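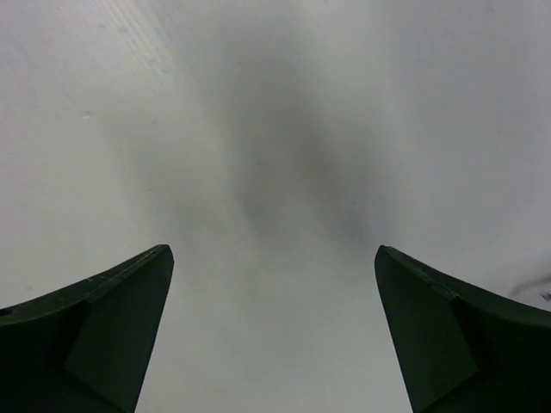
Folding table at Furnival: what we need by the end of October 2018

The linen cupboard at Furnival is full again, and most of what is in it has been put away badly. Tomoyo Morikawa went through the shelves last month and found 34 cloths from the Grercombe lunches stuffed in behind the tablecloths. They have all been washed and now need folding the same way, so that they stack and we can tell at a glance what we have.

Please use the white table for this. Keep it clear of cups and bags, and wipe it down before you start – crumbs get into everything.

How to fold

1. Lay the cloth flat and smooth it from the middle outwards. Check for stains and loose hems, and put any bad ones to one side.

2. Take the top edge near the corners and bring it down to the bottom edge. Line up the sides before you let go.

3. Fold once more, side to side, and press along the crease with your palm. The green cloth on the table is folded and lying flat, with its upper edge held.
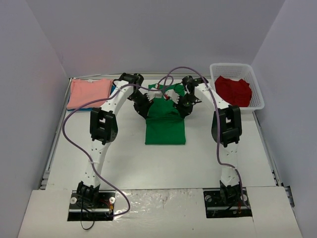 4. Stack in piles of 21 at most, folded edge facing out. Taller piles lean and end up on the floor.

Where things go

Green cloths go on shelf 2, plain white on shelf 4. Anything with a Drerberg label belongs to the hall next door and should go in the box by the door. Cloths that need mending can be left with Tomoyo, who will take them to Rernevska with the curtains.

The cupboard key is on its usual hook. Please put it back when you leave, and write the number of cloths you folded on the sheet inside the door.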